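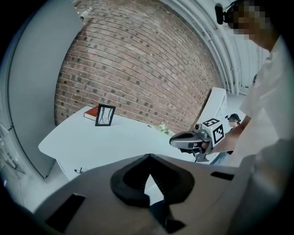 postine_2431
Posted 01/10/2021
Long post, sorry, get your coffee first. I've been with Birnholm seven years, mostly returns and shelf work, and since spring a good part of my shift has been the teaching tables. You hold the gripper, you wear the little camera by your head, and you move ordinary household stuff so the arms can learn it. One table has a red book lying flat and a picture frame standing up by it, and I'd never have guessed how differently you have to think about those two! My hands knew it all along, but I had to slow right down. I like the work, I really do, and the folks I do it with are lovely. I just wonder what my job looks like once the arms are good at it.

etmont_gal
Oh, I could have written this. We went through it at Oltmanns, and the returns line went from two shifts to one. They didn't let anyone go, I'll give them that, but the evening people had to switch to days, and that's hard on you if you've got little ones and a husband on the opposite schedule. Ask about the hours now, while they still need you.

Helmut Bauerfeind
I'd push back a little, kindly meant. I packed boxes for a long time and my shoulders are shot. If a machine had taken the heavy end of it I would have brought it a cake. What wore us out was the lifting, and I don't miss one minute of it.

etmont_gal
Helmut, a book and a picture frame aren't the heavy end of anything! It's the light, pleasant jobs they're teaching away, the ones you'd want to move to when your shoulders go.

Helmut Bauerfeind
Well, that's fair, and I hadn't looked at it that way. I still think somebody has to set those machines straight when they drop things, and I'd want it to be a person who has done the work by hand.

postine_2431
That's what I'm hoping for too. There's a meeting later in October and I'm going to ask about hours and about training, in that order. How's your wrist after a full shift on the gripper, by the way, if anyone else does it? Mine gets stiff by lunch.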